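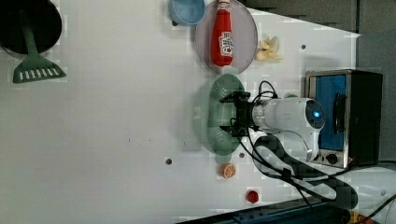

Trukura Widix Teaching Set

Hand guiding and remote control for tabletop robot arms

Item no. 1247
Availability: to order, delivery in 4 weeks
Price: on request

The Widix set lets you show a task to a robot arm instead of writing a program for it. You take the arm by the wrist and lead it through the movement, or you sit beside the table and drive it with the hand controller. In both cases the software stores the path of the arm, the opening of the gripper and the pictures from the cameras, all on one common time line. The recording can be played back on the same arm or exported for the training of a policy.

The set is made for laboratories, technical schools and small workshops which already own an arm and want to begin with demonstrations soon. It is delivered without the arm and without the gripper. Please check the list of supported models before you order.

Two ways of teaching

Hand guiding. Press and hold the enable button on the wrist ring and the arm becomes light to the hand. It stops when you release the button. This method is good for slow movements near the table, for example to go down over a basket and close the fingers on its edge. Please consider that your own hand and sleeve will be seen by the cameras. If the recordings are for training, we recommend the second method.

Remote control. The hand controller moves the gripper in the same directions as your hand. The scale can be set from 1:1 to 1:4, where the arm makes one quarter of your movement. A trigger under the index finger opens and closes the gripper in proportion. There is also a foot pedal, which disconnects the controller for a moment, so you can bring your hand back to a comfortable position while the arm waits. 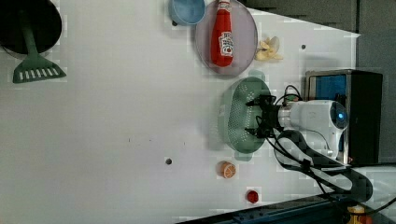
Gripper at the colander, kitchen objects on the table.

Preparing the table

Most customers begin with kitchen objects. They have many shapes and they are cheap to replace. A plate, a bowl, a squeeze bottle and a few pieces of toy food are enough for the first week. Place them inside the reach of the arm and change the positions between the episodes, otherwise the policy will learn only one layout. Thin and flat objects such as a spatula are more difficult, and we advise to leave them for later.

Lead the cables of the gripper along the arm and give them a free loop before the last joint. A cable which is too short will pull on the wrist and you will feel it in hand guiding as a false weight.

Recording

Each demonstration is saved as one episode. A short press on the pedal begins the episode, a long press ends it, and a double press throws it away. For a simple pick and place task we recommend 60 episodes as a start and 200 if the objects change their place very much. Bad episodes can be marked afterwards in the Fostia viewer, which is included, and you can cut the waiting time at the beginning and at the end.

The software accepts one wrist camera and up to three fixed cameras. The wrist camera should see the tips of both fingers. If only one finger is visible, turn the bracket until the other one comes in, and then make the calibration again.
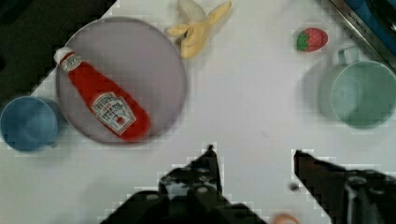 Marek wrote to us after the first month that the pedal was for him more useful than the controller itself, and he asked if the double press could be made slower, as he had lost several good episodes by a nervous foot. From software version 4 the time for the double press can be set in the menu under Pedal.

Included in delivery

Hand controller with charging cradle
Wrist ring with enable button
Foot pedal, cable 2 m
Bracket for wrist camera (camera not included)
Fostia viewer, license for one computer
Printed manual in English

Not included: robot arm, gripper, cameras, computer, table.

Safety

The set does not replace the emergency stop of your arm. Keep the stop within reach of the person who teaches. Begin with the low speed setting, also if you have experience with other systems.

Questions about supported models are answered by the Trukura sales office, on working days by telephone or through the contact form.

Page updated: Tuesday, April 22, 2025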